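Ravberg Tape Log

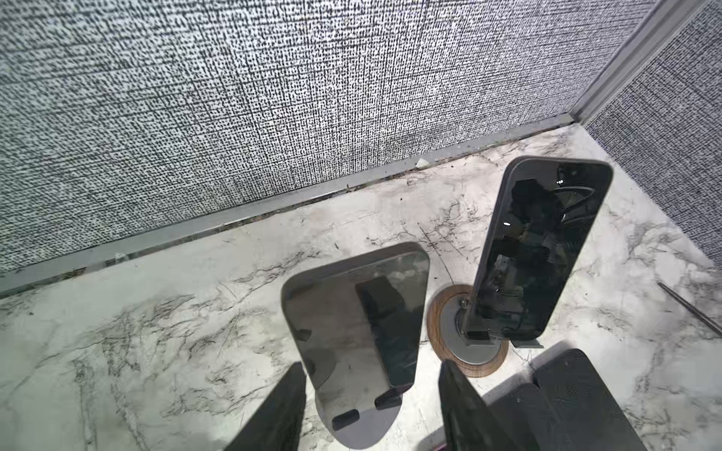 Corner of two woven-pattern walls, with metal trim.

README, last changed 7 October 2024

What you have here is a listing of 725 songs by punk, hardcore and noisy guitar bands, taken from demo cassettes, practice tapes and a handful of live recordings. Each song gets one line. There is no audio in this package, only the listing, but if you love knowing which band played which song in which order on a tape that was dubbed for friends and never pressed, you are going to have a great time in here.

The log was started by Nia Ifans, who played bass in Trirel and kept every cassette anyone handed her at a show. She typed up her own box first, then her bandmates' boxes, and then people from other bands started mailing her theirs (please keep doing that!). Trirel only ever put out one seven-inch, but they shared bills with almost everybody in the log, and their own tapes make up a good part of it.

Files

songs.csv: one line per song
tapes.csv: one line per cassette, with the side lengths and what is written on the shell
bands.csv: names, spellings, and who played what, as far as we know
notes.txt: everything that wouldn't fit in a column, and my favorite file of the lot

Columns in songs.csv

tape_id: matches tapes.csv
side: A or B
position: order on the side, starting from 1
band: the spelling used in bands.csv
title: as written on the insert
title_alt: what the song was called later, if it changed
kind: demo, practice, live or radio
length: minutes and seconds, timed from a transfer of the tape
sure: yes, no or partly

About titles

Bands at this stage rename songs constantly. Yook have a song that goes by four names across their tapes, and it is plainly the same riff every time, a wonderful one. The title column always keeps what the insert says, misspellings included. If you want to follow one song from tape to tape, sort by title_alt. Where there was no insert we used the first line of the chorus in square brackets, and if we couldn't make out the words either, the line says [untitled] and the sure column says no.

About lengths

Cheap decks run fast or slow. Two copies of the second Ovar demo differ by 9 seconds on the same song. We timed whichever copy sounded closest to concert pitch and put the other in notes.txt. False starts count toward the length if the band keeps going, and don't if they stop and talk. The talking is often terrific and gets written up in the notes as well.

What's missing

Ovar's third demo, side B. The only copy we've had was taped over with a hockey game after the first song.
Most of the Yook radio session. We have 10 minutes of it and the band remember playing for longer.
Drummers. People remember singers and guitar players, and then it gets vague. Corrections from drummers go straight to the top of the pile.

The log leans heavily toward bands who toured with Trirel, so please don't use it to work out how big any scene was or who was popular. It's one circle of friends and the people they slept on the floors of.

Changes in this version

Added the tapes that came in during June, including a live Ovar set with two songs we had never heard of
Split "practice" off from "demo" in the kind column
Fixed the side order on the split tape with Yook, which had been backward since the first version
Took out nine lines that were the same song entered twice

Using it

Copy it, print it, put it in your zine, load it into whatever you like. Credit the Ravberg Tape Log and leave the spellings alone. If you find a mistake, send the tape_id, the side and the position along with the fix. If you have a tape we don't, a photo of both sides of the insert is enough for us to get started, and we'll write back with questions, probably a lot of them!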